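2025년 12월 29일

올해 가계부를 마감했다. 1월은 빼먹었고 2월부터 썼으니 11개월 치다. 항목은 모두 613개. 쓰면서 알게 된 것과 내년에 바꿀 것을 적어 둔다. 길어질 것 같아서 타래로 잇는다.

비닐봉지값 같은 자잘한 돈도 전부 적었다. 처음에는 귀찮았는데 여름쯤부터는 안 적으면 찜찜했다.
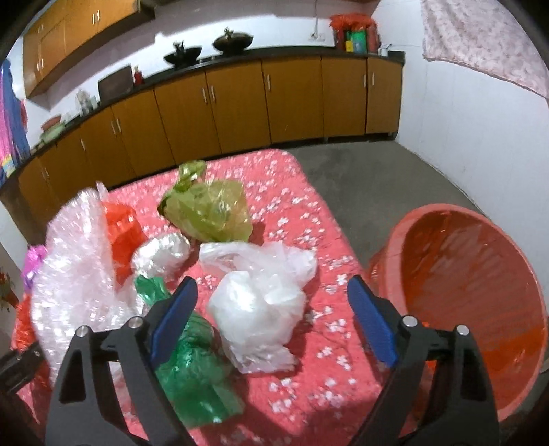
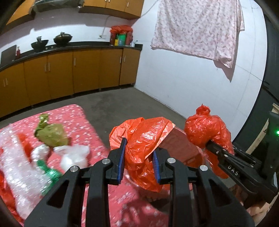 읽는 시간 3분

공유 11

먼저 도구 얘기. 처음에는 Fanance 앱을 썼다. 카드 내역을 자동으로 불러와서 편한데, 자동으로 들어오니까 들여다보지를 않게 됐다. 한 달 지나서 열어 보면 '기타'가 제일 컸다. 분류를 고치려고 앉으면 뭘 샀는지 기억이 안 났다.

그래서 봄에 공책으로 바꿨다. 줄 있는 얇은 공책이고, 왼쪽에 날짜, 가운데에 품목, 오른쪽에 금액만 쓴다. 결제 수단은 카드면 동그라미, 현금이면 세모. 색깔 펜은 한 번 써 보고 그만뒀다. 펜을 찾다가 안 쓰는 날이 생겼다.

앱은 지우지 않고 검산용으로 남겼다. 월말에 공책 합계와 앱 합계를 맞춰 본다. 대개는 안 맞는다. 제일 많이 빠지는 건 정기결제와 교통비였다. 둘 다 돈을 낸다는 느낌이 없어서 그런 것 같다.

공유 3

정기결제는 따로 한 장을 만들었다. 이름, 결제일, 금액, 마지막으로 쓴 날. 마지막 칸이 제일 도움이 됐다. Wavia 음악 구독은 마지막으로 들은 날을 적을 수가 없었다. 기억이 안 나서. 그날 해지했다.

해지 버튼은 설정, 계정, 멤버십, 관리 순으로 들어가야 나왔다. 중간에 반값 할인을 해 준다는 창이 떴다. 잠깐 흔들렸지만 안 듣는 걸 반값에 들을 이유는 없어서 그냥 닫았다.

연간 결제는 월별로 나눠 적을지 결제한 달에 한꺼번에 적을지 고민했다. 결국 결제한 달에 다 적고 옆에 '연'이라고 표시했다. 나눠 적으면 통장 잔액과 맞출 때 헷갈린다. 대신 그 달 합계가 확 튀어 보이는 건 감수했다.

식비는 장보기, 외식, 커피로 나눴다. 배달은 처음에 외식에 넣었다가 중간에 따로 뺐다. 빼고 나니 외식은 생각보다 적고 배달이 컸다. 나는 내가 밖에서 많이 먹는 사람인 줄 알고 있었다.

배달을 시킨 날을 표시해 보니 장을 본 다음 날이 많았다. 냉장고가 차 있는데 시킨 것이다. 사 온 재료가 전부 손질을 해야 먹을 수 있는 것들이라 퇴근하고 나면 손이 안 갔다. 그 뒤로는 장 볼 때 바로 먹을 수 있는 걸 한두 가지 섞는다. 두부, 삶은 달걀, 냉동 볶음밥 같은 것.

파스타는 Plarkavetti 것을 계속 샀다. 할인할 때 묶음으로 사면 싸다고 생각했는데, 공책에서 날짜를 짚어 보니 다 먹기도 전에 또 샀다. 싸게 산 건 맞는데 면에 쓴 돈은 늘어 있었다. 지금은 마지막 봉지를 뜯은 날에만 장보기 목록에 적는다.

공유 3

커피는 줄일 생각이 없어서 안 줄였다. 가계부를 쓴다고 하면 커피부터 줄이라는 말을 듣는데, 내 경우에는 커피가 큰 항목이 아니었다. 회사 근처에서 하루 한 잔 사고 주말에는 집에서 내린다. 금액을 알고 나니 오히려 마음 편하게 마신다.

취미는 뜨개다. Snorradóttir 실을 9월에 한꺼번에 샀다. 스웨터 한 벌 분량이고 아직 몸판을 뜨고 있다. 실값만 보면 비싼데 몇 달째 저녁 시간을 여기에 쓰고 있으니 비싼 취미라고 하기도 애매하다. 완성하면 다시 따져 볼 생각이다.

다만 바늘은 이미 있는 굵기를 또 샀다. 영수증을 옮겨 적다가 봄에도 같은 걸 적은 기억이 나서 서랍을 뒤졌더니 포장째로 있었다. 그 뒤로 가진 바늘 굵기를 공책 맨 뒷장에 적어 놨다. 전구 규격, 프린터 잉크 번호, 정수기 필터 이름도 같은 장에 있다.

이 뒷장이 의외로 제일 자주 펴 보는 곳이다. 밖에서 필요할 때가 많아서 휴대폰 메모에도 똑같이 옮겨 뒀다. 전구 소켓이 어떤 거였는지 매장에서 집에 전화해 물어보는 일이 없어졌다.

현금 얘기. 현금은 시장하고 붕어빵, 그리고 경조사에만 쓴다. 시장에서는 영수증을 안 받으니까 집에 와서 바로 적어야 한다. 손 씻기 전에 적는 걸로 순서를 정했다가 공책이 더러워져서 손 씻고 나서로 바꿨다.

시장에 가면 채소를 집마다 따로 담아 준다. 대파 하나, 감자 하나, 이런 식이라 집에 오면 봉지가 금방 쌓인다. 구멍 안 난 것만 접어서 쓰레기통 속에 끼우는 용도로 쓴다. 마트에서 돈 주고 사는 봉투는 품목 이름을 '봉투'로 통일해서 적었다. 처음에는 비닐, 봉지, 봉투로 제각각 적어서 나중에 합치기가 번거로웠다.

품목 이름을 통일하는 건 다른 데서도 필요했다. '휴지'와 '화장지', '세제'와 '세탁세제'가 따로 놀았다. 공책은 검색이 안 되니까 처음부터 한 가지로 적는 수밖에 없다. 내년 공책에는 첫 장에 이름 목록을 붙여 두려고 한다.

공유 11

경조사비는 예산을 세우는 게 의미가 없었다. 없는 달은 없고 몰리는 달은 몰린다. 그래서 월 예산에서 빼고 따로 통장을 하나 만들어서 매달 같은 금액을 넣는다. 나갈 일이 있으면 거기서 나간다. 가을에 한 번 모자라서 생활비에서 빌렸고 다음 달에 갚았다. 빌린 것도 공책에 적었다.

병원비와 약값도 마찬가지다. 올해는 치과가 있었다. 스케일링만 받으러 갔다가 때운 데가 떨어졌다는 얘기를 듣고 다시 했다. 이런 건 아낄 데가 없다. 실손 청구는 영수증을 모았다가 한꺼번에 하려다 한 건을 잃어버릴 뻔해서, 이제는 병원에서 나오면서 사진을 찍어 바로 올린다.

옷은 거의 안 샀다. 아껴서 그런 건 아니고 살 시간이 없었다. 대신 수선비가 있다. 겨울 코트 안감하고 청바지 밑단. 수선집이 현금만 받아서 이것도 세모로 적혀 있다. 코트는 새로 사는 것보다 훨씬 싸게 해결됐고 앞으로 몇 해는 더 입을 수 있을 것 같다.

관리비는 줄일 수 있는 부분과 없는 부분을 나눠 봤다. 공용 부분은 내가 어쩔 수 없고 전기, 수도, 난방만 본다. 여름 전기요금은 예상보다 덜 나왔고 난방은 12월 고지서가 아직 안 나왔다. 그래서 엄밀히 말하면 마감이 아니라 임시 마감이다.

연말 검산 결과. 공책 잔액과 실제 잔액의 차이가 3,073원이었다. 공책이 더 많다. 어딘가에서 쓰고 안 적었다는 뜻인데 하루 저녁 찾아보다가 그만뒀다. '모름'이라고 쓰고 맞췄다. 몇 년 전에는 이런 차이 때문에 가계부를 통째로 포기한 적이 있다.

공유 3

안 적은 날도 꽤 있다. 여행 간 날, 아팠던 날, 그냥 하기 싫었던 날. 밀리면 카드 내역을 보고 한꺼번에 옮겼다. 그렇게 옮긴 날은 날짜 옆에 점을 찍어 놨는데 점이 이어진 구간은 지출도 컸다. 바빠서 못 적은 건지 많이 써서 적기 싫었던 건지는 구분이 안 된다.

적는 시간은 자기 전으로 했다가 아침으로 옮겼다. 밤에는 피곤해서 내일로 미루게 된다. 아침에 물 끓는 동안 전날 것을 적는다. 하루에 보통 한두 줄이라 물이 끓기 전에 끝난다.

돈이 얼마나 모였냐고 물으면 작년에 안 적었으니 비교할 숫자가 없다. 체감으로는 큰 차이가 없다. 월말에 잔액을 보고 놀라는 일은 줄었다. 나한테는 그 정도면 계속할 만하다.

내년에 바꿀 것. 배달은 처음부터 따로 적는다. 정기결제 표는 분기마다 다시 본다. 분류는 더 늘리지 않는다. 공책은 같은 걸로 한 권 더 사 뒀고 이 금액은 올해 문구 항목에 들어갔다.

아직 못 정한 건 중고로 물건을 판 돈을 수입으로 잡을지 여부다. 올해는 해당 품목 지출에서 빼는 식으로 적었는데 작년에 산 걸 올해 팔면 뺄 데가 없다. 스탠드 하나가 그래서 지금 공책 귀퉁이에 연필로 적혀 있다. 다르게 하는 분 있으면 방법 좀 알려 주세요.

12월 난방비 나오면 밑에 이어서 적겠다.

공유 11 · 댓글 3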